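4.2 Stop rules near bystanders

Rule 6 of the Gevisdale protocol: no grasp starts while a person sits at the same table. Fingers stay open, operator holds (Figure 3).

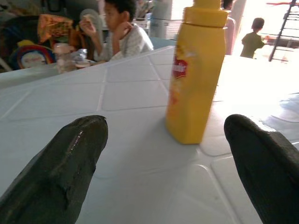 Figure 3. Mustard bottle between the open fingers, child seated across the table.

4.3 Logging

Every hold gets logged, even short ones. Egger's draft asked for a 2000 ms minimum – we droped that. Of 3582 episodes, 28 had no hold entry and were left out.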